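Estus path rover – setup and upkeep notes
README, last touched July 16, 2020
Maintainer: Matúš Šimek. Ask Sheena Matheson for the charger key.

Covers unit 2 only. Unit 1 has the old drive boards, diffrent harness, do not mix the parts bins. If you only read one section read "Before a run".

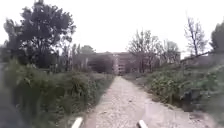
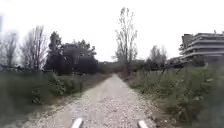
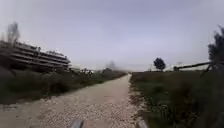 Gravel path, onboard view, overcast. Front body parts at the bottom edge in all three.

Before a run

- Battery above 80 percent. Below 40 it goes back on charge, no arguing
- Wipe lens with the dry cloth, not the blue spray. Blue spray left a film
- Check both front pieces by hand. Wiggle. If one moves, retighten inner bolt first, then outer
- Front pieces should show at the bottom of the view. If they're gone the camera has tipped up – redo mount
- Pick stones out of the wheel wells
- E-stop test, wheels off the ground, every time

Camera mount

Lens is wide, straight things near the sides bend. Fence rails, balconies, all of it. Normal, don't chase it in the mount. Level using the stand in the workshop, then lock the collar. Collar screw is a Feltura part, keep the spare taped inside the lid.

Exposure: leave on auto, but mask out the top half. With white sky in the metering the verges go nearly black. Catherine MacKinnon set the mask, file is mask_top.cfg. Load it after every firmware flash, it doesnt survive.

Speed and edges

Gravel profile is "gravel_slow". Do not use the pavement one out here, the heading hunts left and right. Edge detector has trouble where grass creeps onto the stones. Margin is set to 300 mm, leave it there until Sverre is done with the new version.

After a run

- Brush down, no hose
- Burrs and stalks out of the axles. Pliers in the red box
- Copy logs before power off, the buffer clears
- Write hours on the sheet

Known problems

- Left wheel encoder drops counts when cold. First seen in December. Reseat connector J4, usually enough
- Error 1791 at boot = compass not calibrated. Two slow turns away from parked cars, reboot
- Front pieces rattle over coarse stones. Foam strip helped some. Broklow quoted for a stiffer bracket, not ordered yet
- Rear light flickers. Ignore

To do

- Replace foam strip (Cameron Tosh)
- Proper label on J4
- New edge margin test – Sverre Wallin, needs a free afternoon
- Photos of the wiring, old ones are unit 1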